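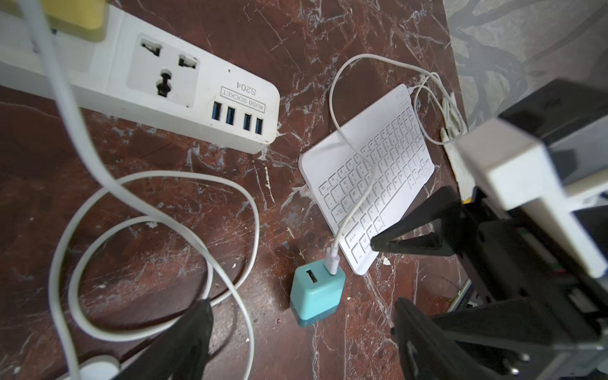
Wrist camera, at the charger and keyboard stage of the desk task.

I have been meaning to write up the Clunero correction method since May, and I kept putting it off on the grounds that I hadn't used it enough to be fair. Well, I have used it plenty now, so put the kettle on, because I do tend to go on a bit.

For those who haven't come across it, Clunero is a training recipe and a bundle of scripts for two-armed tabletop robots. The usual way of teaching these things is to drive the arms through a job by hand, over and over, and let a network learn to copy you. It works up to a point. Then the arm drifts a centimetre from anything you ever showed it and has no idea how to get home again. Clunero's answer is to let the half-trained policy have a go, have a person take over the moment it looks lost, and then give those few seconds of rescue much more weight when you retrain. The idea has been knocking about for years in one form or another (anyone who has read up on interactive imitation will recognise the family), but this is the first packaged version I've found that I could get going in an afternoon.

My test job was desk tidying, and I chose it because it is horrible. Cables are miserable for robots. A cup stays where you left it and a charging lead does not, and a white lead on a white keyboard is close to camouflage as far as a small wrist camera is concerned. I started from 209 ordinary demonstrations, all driven by me, and the plain copying policy trained on those was decent at reaching for things and poor at nearly everything that came after.

Then came the corrections. The takeover is a foot pedal, and I can't praise the pedal enough. With the older Pekberg toolkit I had to press a key, which meant letting go of one of the handles at precisely the moment I needed both hands. The Clunero pedal freezes both arms, waits until your handles match their pose, and then gives you control without that awful lurch. I did three rounds in all, retraining overnight after each, and by the last one I was stepping in far less often.

The results, then. I ran 26 trials with the finished policy, moving things about a little each time. Reaching for the correct object was very good indeed, and so was recovering from a missed grasp - it would back off, open up and come in again from a slightly different angle, which I had never once seen the plain policy do. Five of the trials failed outright, and every one of those failures was about a cable. It would close on two strands when it wanted one, or pick up a loop and drag the whole lot along with it. I was still delighted, I should say. The plain policy had been failing more often than not.

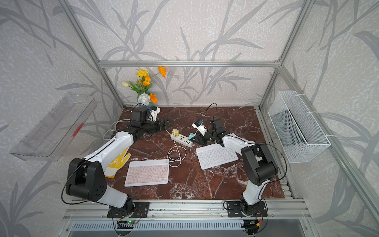 I spent a happy Saturday rearranging the table to see what the thing could put up with. Two keyboards at once, one pink and one white, gave it far less trouble than I expected. A work glove near the left arm bothered it more, and for a little while it would hesitate over the glove as though it might be wanted for something. A handful of corrections sorted that out. The power strip I left on the diagonal, as it always seems to end up that way on a real desk, and the right arm coped with it nicely. I would have liked to try a few different table surfaces too, but the marble pattern is what I have, so please don't take any of this as proof that it will carry on working on pale oak.

Now for the grumbles. The weighting of the corrections is one number in a settings file, and the guidance for choosing it is a single paragraph that more or less wishes you luck. Set it too high and the policy becomes terribly nervous, forever recovering from mistakes it hasn't made. I lost two nights of training to that. The log viewer is also slow, and it plays the camera views slightly out of step with each other, so you end up squinting at one and guessing at the other. The Szekeres viewer opens the same files once you have converted them and is much nicer, so I use that.

I did look at Cirkov as well, which tries to do away with the human altogether and learn its recoveries from practice. It's clever stuff, and for picking up blocks I think I'd favour it. With leads and plugs it wanted far more attempts than I had patience for, and it was a good deal rougher with the kit while it learned.

So, would I recommend Clunero? Yes, warmly, if you already have a pair of arms and a pile of demonstrations that have stopped getting you anywhere. If you're still collecting your first set I would carry on with that for now and come back later. Do buy the heavier pedal, by the way, the light one skates about on a hard floor.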